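Skip to content
Home | Projects | Reports | Contact

Hiver progress report
Prandano, June 8, 2023

The kitchen tasks finally run end to end in the simulator! We moved the arm planner over to the new controller (a messier job than I'd budgeted for), and the wrist views now stay in sync with it.
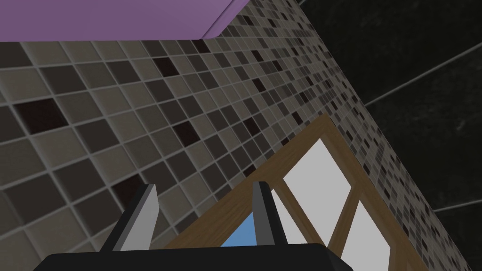

Wrist view, gripper open, tiled wall and window.

Perception was the slow bit. Small gray parts on gray parts still trip up the segmenter, so I'm retraining on 2,000 rendered frames with more color variety.

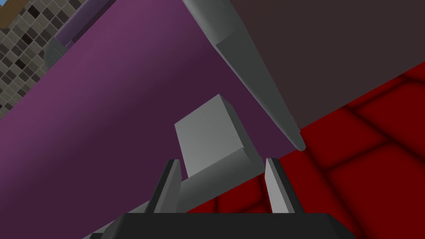 Cabinet doors

My favorite part! The planner picks a grasp on the handle and keeps the other arm clear of the door. Our nightly batch is 104 runs, and 6 of them still fail on reach. I'm on it. 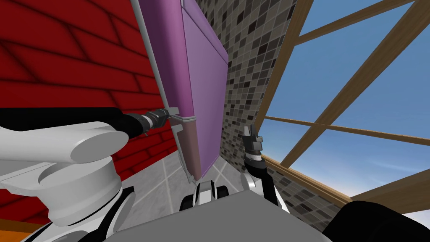 What's next

Drawers, then the Ostwood layouts, with a demo for you in August. Budget's fine, no changes to ask for.

We use cookies to improve this site. Accept
© Prandano | Back to top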